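2018年10月15日

搬到 Windar 以后，我最大的变化是开始认真买菜了。

以前住在公司旁边，楼下就是便利店，饿了下去拎个饭团上来，冰箱里常年只有半瓶老干妈和几张面膜。现在最近的超市要坐 953 路，坐到 Fornton 那一站下来，再穿过一个停车场。你要是忘了买盐，那就真的是忘了买盐，今天的菜就淡着吃吧。所以我被迫学会了写购物清单，学会了看保质期，还学会了一件很丢人的事情：在货架前面发呆。

发呆是因为看不懂字。我这个语言水平，点咖啡没问题，跟房东说水龙头漏水也勉强能行（手势占一半功劳），可是一到超市，包装上那些密密麻麻的小字就把我打回原形。第一个月我买过一大盒酸奶油，当酸奶吃了，加了蜂蜜和香蕉，一边吃一边想，这边的酸奶好扎实啊！还买过一包我以为是淀粉的东西，回来勾芡，怎么搅都不稠，后来才发现是糖粉。那天的麻婆豆腐，怎么说呢，有一种苏州的感觉。

楼下邻居 Nataša Delić 听我讲这件事，笑得扶着楼梯栏杆站不直。笑完她说，你带我去一次，我给你讲。于是某天下午我们俩就一起坐上了车，她背一个巨大的帆布包，我拖一个小拉车，像去进货。

她逛超市的方法跟我完全不一样。我是从门口开始一排一排地扫，生怕漏掉什么；她直接往最里面走，先看奶制品和肉，再绕回来拿蔬菜，中间那些零食和调料的架子碰都不碰，除非清单上有。她说中间那一片就是让人迷路用的，你在里面待得越久，出来的时候包就越沉。我想了想我家柜子里那三种不同口味的芥末酱，没好意思接话。

面粉那一排她讲得最久。原来这边面粉是按粗细分的，包饺子要细的，做面包要粗的，有一种介于两者之间，她外婆拿来做饺子形状的一种甜点，里面包李子。我问李子要不要去核，她用一种看外星人的眼神看我，说当然要去，去了核塞一块方糖进去。我到现在还惦记着这块方糖。

然后说到怎么记住哪个是哪个，她的办法特别朴素：别认字，认颜色。黄油是哪个颜色的纸，酵母是哪个颜色的小袋，洗衣液哪种盖子，记住了闭着眼睛都能拿。我本来觉得这是糊弄，回来试了两个星期，真香。人的眼睛对颜色可比对单词忠诚多了，隔着一整条过道我就能看见我要的那包红糖。蓝白配是最多的，盐、奶、牙膏，什么都爱用蓝白，光看这两个颜色等于没看，得再找一个小地方帮忙，比如边上的一道线，或者角上的一个小圆点。

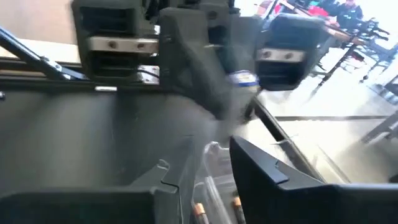 *蓝白标签，边上一道偏黄的条，认准这道条就行。*

当然这个办法也有翻车的时候。最怕的就是换包装。上个星期我常买的那种燕麦，好端端地从绿袋子换成了一个灰不溜秋的纸盒，我在那儿站了好久，以为停产了，心都凉了半截，最后是旁边一个老太太伸手从我鼻子前面拿走一盒，我才看见盒子上印的还是那只熟悉的小鸟。我赶紧也拿了一盒，跟着老太太一路走到收银台，好像她是我亲戚。

还有一次是黄油。银色纸的有盐，金色纸的没盐，我记得牢牢的，还得意地跟家里视频的时候讲给我妈听。结果换到 Greenberg 那家小店去买，人家的金色纸是有盐的。我烤了一盘咸的玛德琳。吃起来其实还行，配茶有点怪，配啤酒挺好。

说到 Greenberg，顺便夸一下。它就在我每天去上课的路上，门脸很窄，里面深得像条走廊，老板不爱说话，但是什么都有。我在那儿买到过豆瓣酱，日期还新鲜！当场买了两罐，抱回家的时候觉得自己是有钱人。那里的货架没有什么逻辑，豆瓣酱旁边是蜡烛，蜡烛旁边是猫粮，你问老板某样东西在哪儿，他抬手一指，永远指得很准。我怀疑他晚上会一个人在店里背位置。

面包的话我推荐 Skudis，就在面包店该在的那个位置，街角，早上门一开，半条街都是香的。他们家黑麦面包酸得很正，头几次吃我皱眉头，现在反而觉得白面包没味道。要趁上午去，下午就只剩一种撒满葛缕子的了，那个味道我至今没有征服。Nataša 倒是很喜欢，专门挑下午去，我俩从来不抢。

回来讲正事。买菜这件事理顺以后，厨房也跟着要收拾，不然买回来也找不着。我把柜子里的东西统统搬到桌上，搬的过程中发现了一包来路不明的豆子，一瓶只剩底的鱼露（从上一个家带过来的，千里迢迢带一个瓶底，我真是佩服我自己），还有前面提到的三种芥末酱。豆子后来煮了汤，煮了一下午还是硬的，牙齿好的朋友可以来我家喝。

收拾的原则我也没有什么高深的。常用的放在伸手就够得着的那层，一年用一次的，比如做月饼的模子，放最上面，要用的时候搬凳子。散装的东西装进玻璃罐，罐子都是吃完果酱攒下来的，大小不一，不好看，但是盖子都很紧。我本来想买一套那种整整齐齐的储物罐，在网上看了一晚上，加进购物车又删掉，最后还是觉得果酱罐子挺好，至少每一个我都记得当初是什么味道。

标签我试过写中文，后来改成画画了。盐画一个海浪，糖画一只蜜蜂（虽然糖跟蜜蜂没关系，但是我会画蜜蜂），淀粉画一朵云，糖粉画一朵云加一个叉。自从有了这个叉，麻婆豆腐再也没有甜过。

最后附一个最近常做的东西，材料在哪儿都买得到，适合像我这样懒得坐车的人。土豆饼：

- 面粉 200 克，细的那种
- 煮熟压成泥的土豆，看着放，比面粉多就行
- 鸡蛋 2 个
- 盐、胡椒，葱花有就放

全都揉到一起，揉到不太粘手，拍成小饼，下锅小火慢慢煎。千万别开大火，外面糊了里面还是面糊，这个亏我替大家吃过了。两面金黄以后夹出来，蘸酸奶油吃。对，就是我当酸奶吃掉一整盒的那个，现在我终于知道它该出现在哪里了。剩下的面团包上保鲜膜放冰箱，第二天早上再煎，口感会更糯一点，我个人更喜欢第二天的。

有读者上次留言问我冬天这边能不能买到大白菜。能，但是要碰运气，个头也小，一颗刚够一顿。我打算等到十二月试着腌一点酸菜，坛子已经看好了，Nataša 说她家每年都腌整颗的卷心菜，用来包肉卷，可以教我。我们说好到时候一人腌一坛，然后换着吃。阳台上放哪儿还没想好，现在那个角落被我的自行车占着，车胎又瘪着，推都推不动。

明天要去买的：牛奶、洋葱、打气筒。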